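Which gloves for handling broken tile?

Vlastimil Koubek
I'm pulling up an old kitchen floor in Okham and the tile edges have gone straight through two pairs of cheap garden gloves. The hardware store has the Vomel ones at $9 and the Riquelme ones at $49. Do I really need the fancy pair? I've got 300 tiles to go!
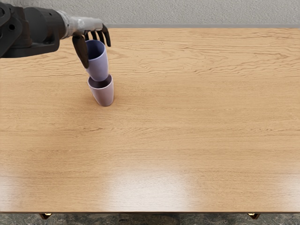

Replies

Lellholm
I'd go in between if you can. Look at the cut rating on the cuff tag – I wouldn't touch broken tile in anything marked level 1, that's more for boxes and light stuff. And get them snug. I bought a size too big once and kept dropping things.

tilefan126
just double up the garden gloves, worked for me

Lellholm
Please don't, two thin layers still cut. Wear safety glasses too, chips fly everywhere.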